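Stationery and Desk Things > Pencil cases and storage
Thread: Orange zip pencil case, keep or replace?

inkwell_kath
Joined: September
Posts: 4

I've had an orange fabric pencil case on the go for a while and I'm trying to decide whether to carry on with it or move to a roll. It's the soft sort with one long zip and a dark green-blue panel on the side. My trouble is that I keep everything in it and then can't find the one pen I want. The ends also go baggy, which makes the zip awkward at the corners.

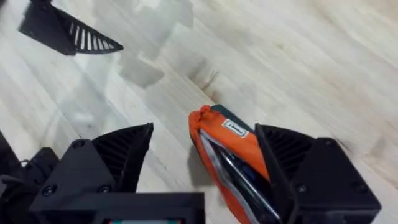
Zip open, a pen or something like it lying along the gap.

I was looking at the Pevia roll as a replacement but would like opinions before I spend anything.

boxfile
Posts: 3478

Keep it. A roll is fine at a desk and a nuisance anywhere else. You have to unroll the whole thing to get a rubber out, and on a train table there isn't the room.

The baggy ends are just what soft cases do. Mine went the same way at both ends and I stuffed a bit of folded felt down inside. It holds its shape well enough now.

marginalia
Posts: 100

I disagree with boxfile. I went from a soft case to the Pevia roll two years ago and wouldn't go back. Everything has a slot, so you can see what's missing before you leave the house. With a pouch you only find out when you get there.

Kath, is yours lined? If it isn't, ink will get through the fabric sooner or later.

inkwell_kath
Posts: 4

It's lined, yes. Dark in most of it with grey along the side. I had it the other way round on the table to check the stitching and the lining looks sound to me.
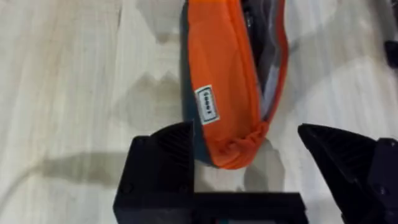 Label side, with the zip undone.

The corner at the bottom of the zip is where things get stuck. Small stuff goes down there and stays.

boxfile
Posts: 3478

Then don't put small stuff in it. Sharpener, clips and leads go in a tin. I use an old Maglaya mint tin and it sits in my bag next to the case.

Marginalia, how many slots does your roll have? I tried one and my highlighters were too fat for it.

marginalia
Posts: 100

Highlighters go in the wide slots at the end. If you carry a lot of them it won't suit you, I'll give you that. I carry one.

tallyho_desk
Posts: 2000

I've had both and ended up with a Podomlow box, which is hard plastic and stands open. It takes up more room in a bag. For a child's things I'd still say a soft case, as the box gets dropped and the hinge goes.

As for finding the pen, put the one you use most in last and at the zip pull end. Small bright things go at the other end. It takes a minute when you pack up and saves tipping the lot out.

inkwell_kath
Posts: 4

Tried that this afternoon. Black pen at the zip pull end, the little green and yellow bits down the right.

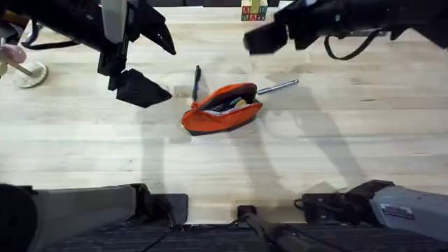
Repacked, black pen at the left. Letter blocks at the back.

It's easier to see in there. I took some dried-up felt tips out as well, which made more difference than the order I put things in.

marginalia
Posts: 100

Clearing out will do that for any case. Give it till half term and see if it's full again.

boxfile
Posts: 3478

It will be full again. They always are. That isn't a reason to buy a roll.

inkwell_kath
Posts: 4

I'm keeping it for now. I still need the cards in the house to go somewhere, and a case this size does take a few if the pens lie flat. Opened right out like this I can get at most of it without lifting anything. 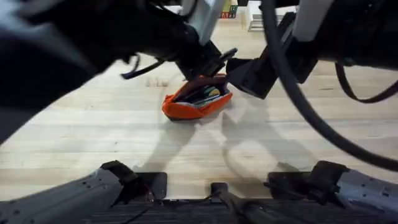

pretora_fan says to watch the zip if you pack it that tight, and that cards are better in a flat wallet with the pens kept on their own. The Pretora wallets come in a size that slides in behind a pencil case in most school bags.

inkwell_kath
Posts: 4

Thanks, I'll look at the wallets. Does the small one take index cards or do they have to be folded?

tallyho_desk
Posts: 2000

Mine takes them flat, but only in the middle size. The small one is for tickets and stamps.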